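When a Robot Stops Halfway

Robots can be taught to fold clothes. It is a slow job for them, and it does not always go to plan. At the Jallville Learning Centre, a fault in August showed staff why every robot needs a safe way to stop.

How does a robot hold things?

A robot does not have a hand like yours. It has a gripper, with metal fingers that open and close. A small computer tells the fingers how far to move and how hard to squeeze. Messages travel between the computer and the gripper through cables.
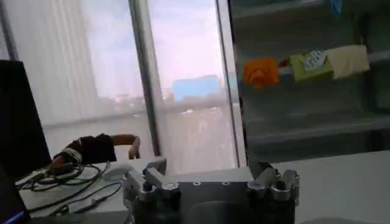
What went wrong?

A robot was folding a shirt when one gripper closed on the cloth and would not let go. The arm then tried to move to its next position and began to drag the shirt across the table. Meenakshi Rana, the supervisor on duty, pressed the emergency stop button. Both arms stopped moving. No one was hurt.

What caused the fault?

Technician Carmela Campos checked the robot's log, a kind of diary that the computer writes for itself. It showed error 408. At this centre, that number means the computer sent a message and waited too long for a reply. A plug had worked itself partly out of its socket. The gripper never received the message telling it to open.

A person would notice straight away that the shirt was still in their fingers. The robot had not been programmed to check.
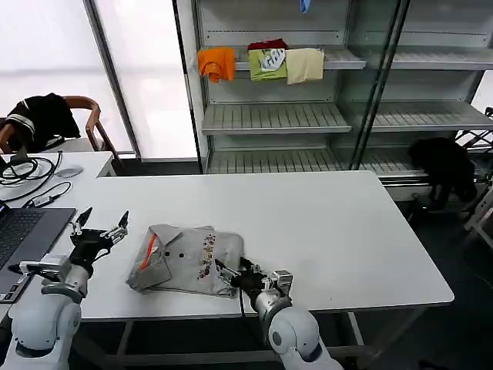

A robot gripper holds the corner of a folded polo shirt.

What was changed?

The plug was replaced with one that locks into place. The program was changed as well. If the gripper does not reply, the arm must now stay where it is and wait for an adult.

Safety rules for visitors

Stay behind the yellow line while a robot is switched on.
Never touch a gripper, even when it is still. A robot that has paused may start again.
Keep your feet and bags away from cables.
If something looks wrong, call out "Stop!" and tell a staff member.

Words to know

Fault: a problem that keeps a machine from working properly.
Log: a record of what a machine has done.
Emergency stop: a button that halts a machine at once.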